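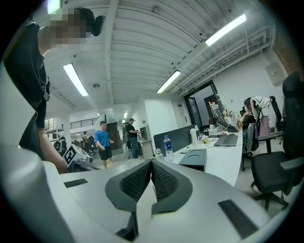
Gray floor, white ceiling with beams and pipes, and long tube lights: a large work room shared by several people.

Light, floor and cables in a large shared work room
Tips collected by Riku Furukawa

I have worked in big rooms for many years, first in the repair hall in Fluddale and now in a smaller one. A big room looks easy to keep in order, and it is more difficult than a small one. Things go far away from their place and people stop looking for them. I write down the habits which helped us.

Light

Tube lights high under the ceiling give a good general light, but on the bench you stand between the lamp and your hands. Put a lamp with an arm on every bench where small work is done. Place it on the left if you are right-handed.

Clean the tubes once a year. Switch off at the panel, let them cool, and wipe with a cloth which is only a little damp. In our hall we do it in September, before the dark months. The difference surprised me very much the first time.

If one tube starts to blink, change it the same week. With old fittings the starter may be the problem, so keep two spare starters in a marked box.

Beams and pipes

Open ceilings collect dust on the top of every beam. It is fine for months and then somebody opens the big door and the dust comes down on a fresh painted piece. Start with the beams, then the pipes, then the shelves, and the floor last. Use a vacuum cleaner with a long tube and a soft brush. Cover the machines with old bed sheets before you begin.

Do not hang anything on the pipes, also not "for one day only". We had a coat there for a whole winter.

Floor

A gray painted floor is kind to the eyes, but it hides gray screws and washers. I pull a magnet on a stick along the benches each evening, and it takes me 12 minutes for the whole room.

Mark the walking path with tape and keep it 85 cm wide or more. Press the tape with a hard roller, otherwise the corners come up after some days. Chairs belong under the bench when you stand up. A chair with wheels in the path is worse than a box, it is never in the place where you saw it.

Oil spots: cover with cat litter, wait overnight, sweep, then wash with warm water and dish soap.

Upper level and railing

If your room has an upper level, nothing should stand near the edge of it, and nothing should lie on the railing. We keep there only light things in closed boxes, with the label facing the stairs. Heavy things stay down.

Cables

Give each bench one power strip and fix it to the table leg with two straps. Long cables are rolled in big loops, never around the elbow, and closed with a fabric strip. I cut mine 18 cm long from an old roll and this is enough for most cables.

Cabinets

Write on the outside of the door what is inside, in big letters. Put the list at eye height. When something is finished, cross it out on the list with a pencil, and the person who goes shopping takes a picture of the door.

The key for the paint cabinet hangs now on a red string beside the sink.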